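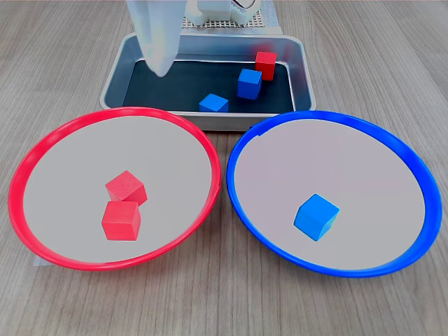
Red cubes go on the red plate, blue cubes go on the blue plate. Three cubes are still in the tray.

The Robot That Sorts (and the People Who Teach It)

Have you ever dumped out a whole bin of building blocks and then had to put every single one back where it belongs? The first few are easy. After a while your eyes get tired and your mind starts to wander off to lunch. Now think about doing that all day long, as your job!

At the Teuber workshop in Drestside, people pack wooden block sets for schools. Every set has to have the right colors in it, and for years all the sorting was done by hand. Last April the workshop started using a robot arm to help. The workers call it Hosell.

How does it know red from blue?

Hosell has a camera, and the camera sends pictures to a computer. You look at a cube and just know it's red. A computer sees numbers instead, with one group of numbers for every tiny dot in the picture. Red dots and blue dots have different numbers, so the computer can tell which cube is which. Then it works out where the cube is sitting and tells the arm where to go.

The arm reaches over the tray, its fingers close on a cube, and it moves the cube to the plate with the same color rim. Then it goes back for another one.

Picking things up is hard!

You've been grabbing things since you were a baby, so you probably don't think about it much. A robot has to get everything right. If the fingers close too soon, they bump the cube away. If they squeeze too lightly, the cube slips out. And if one cube is turned a little sideways, the fingers have to turn too.

Hosell practiced with a few cubes at a time before it ever touched a real order. In its first long test it sorted 1081 cubes, and it dropped 12 of them on the floor. (One rolled under a cabinet and stayed there until the next morning.)

What happened to the people?

This is the question kids ask most when they visit, and it's a really good one. When a machine does part of a job, the people who did that part need to know what comes next. Sometimes a workplace needs fewer workers after it gets machines, and that can be very hard on families. Sometimes the jobs change.

At Teuber there were 4 sorters, and all of them still work there. Setsuko Chiba was one of them. She used to sort until her wrists hurt. Now she sets up the trays, watches how Hosell is doing, and fixes things when it gets mixed up. She had to go to classes to learn how, and she says the first month was confusing. She also misses chatting across the sorting table, because the new work keeps people in different corners of the room.

She still checks the paint on finished blocks herself. She can feel a rough spot with her thumb, and Hosell can't.

Try it at home

Ask a friend to be the robot and close their eyes. Put some blocks in a baking pan and set out two plates. Using only words, get your friend to move each block to the correct plate. No pointing allowed! You'll find out fast how exact your directions have to be.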